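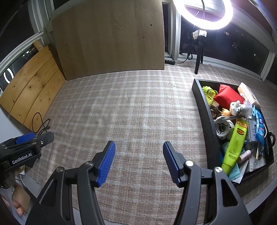
Awuor Were escreveu a perguntar se a manta Jaken aguenta servir de toalha de trabalho todos os dias, ou se é só para o sofá. E se a tábua de pinho vem com óleo ou em cru.

Resposta curta: aguenta, e vem em cru. Resposta comprida a seguir, que a página estava mesmo a precisar de ser actualizada.

## Manta Jaken, xadrez

Rosa acastanhado e cinza claro. Cores baças, de propósito. Toque ligeiramente felpudo, faz rugas, quem quiser mesa esticada que compre outra coisa. Em cima de uma bancada faz três coisas bem: abafa o barulho, não deixa riscar o tampo, segura as peças pequenas que numa mesa lisa fogem para o chão.

- Lavar a 30, do avesso, sem amaciador
- Secar à sombra, estendida
- Ferro morno se fizer mesmo questão
- Não serve para cola quente nem ferro de soldar!! (já tivemos uma devolução assim, não aceitámos)

Larga pêlo nas primeiras lavagens, depois passa. Para quem trabalha com verniz: tirar a manta antes, voltar a pôr no dia seguinte. O pêlo cola-se ao verniz e não há lixa que valha.

Tamanho único. Dobra-se a meio para mesas pequenas. Não cortamos à medida, pedem-nos muito, mas a bainha é feita fora e desfaz-se toda.

## Tábua de pinho Lorico

Três pranchas unidas, tom amarelo quente a puxar ao laranja. Sulcos escuros entre as pranchas, nós à vista. Os nós variam de tábua para tábua, umas têm um grande mesmo no meio, outras uma data de pequenos. Não escolhemos nós por e-mail. Quem vier à loja escolhe à vontade, estão encostadas à parede do fundo.

Vem em cru, lixada. Óleo ou cera por conta do cliente. Se for para encostar à janela, como muita gente faz, convém dar pelo menos uma demão dos dois lados, o pinho empena se só levar de um. E virar de vez em quando, que o sol escurece-o depressa.

Não é tábua de cozinha. Repito porque perguntam todas as semanas: não é para cortar pão, os sulcos enchem-se de migalhas e depois é um inferno para limpar.

Espessura 19 mm. Peso, 4 kg mais coisa menos coisa, depende da secagem.

## Painel Skostow, castanho acinzentado

Alto, veio vertical suave. Fica de pé encostado a uma parede ou ao caixilho, tapa o que houver para tapar. Muita gente usa como fundo para fotografar peças, e para isso é o melhor que temos: não brilha, não puxa para o amarelo e deixa ver bem as cores claras.

Marcas e furinhos fazem parte da madeira. Não são defeito e não dão direito a troca. Se aparecer racha, aí sim, mandar fotografia.

Sozinho não se segura. Precisa de apoio atrás ou de um calço em baixo. Vendemos calços de borracha ao par, estão na página dos acessórios (a ligação antiga está morta, procurar por "calço").

## Luz de anel Baek, com tripé preto

Para quem só tem a noite para trabalhar. Luz branca, forte, bem espalhada na mesa. O tripé é preto e põe-se em cima da própria bancada, uma das pernas fica sempre a pedir espaço à frente, contar com isso antes de espalhar tudo.

O cabo é fino. Passar por dentro do anel ou prender à coluna, tanto faz, desde que não fique esticado. Tomada a menos de 2 metros ou extensão.

Reflexos: com janelas sem cortina, à noite, o anel aparece inteirinho no vidro. Se é para fotografar, baixar a altura, virar a mesa ou correr a cortina. Não há definição no aparelho que resolva isto.

Dúvida do costume: dá para regular a intensidade? Dá, 12 níveis, botão no cabo. Nos mais baixos puxa um bocado para o quente.

## Conjunto bancada

Manta + tábua + painel + luz. Sai mais barato junto do que peça a peça, o desconto aparece no carrinho. Tabuleiro para as ferramentas não vem incluido, cada um tem o seu e ninguém gosta do nosso.

Montagem não tem ciência. Manta primeiro, bem para trás. Painel ao fundo, pinho ao lado, em diagonal se a mesa for estreita. Luz por último. Deixar o meio livre, é aí que se trabalha.

## Prazos e entregas

Manta e luz: em stock, saem no dia a seguir.
Pinho: por encomenda, até 14 dias.
Painel: esgotado, nova remessa em abril. Dá para reservar sem pagar, basta responder ao e-mail de aviso.

Painel e tábua vão por transportadora, entrega só até à porta do prédio. O painel não cabe em todos os elevadores, medir antes de encomendar, por favor, medir. Levantamento na loja à sexta, das 15h às 19h, trazer qualquer coisa para embrulhar porque a madeira vai sem cartão.

Devoluções como em todo o resto do site. Madeira já oleada não volta, manta lavada tambem não.

Awuor, quanto ao óleo: o de linhaça escurece bastante o pinho, se o quer claro use cera incolor. Experimente primeiro num canto da parte de trás.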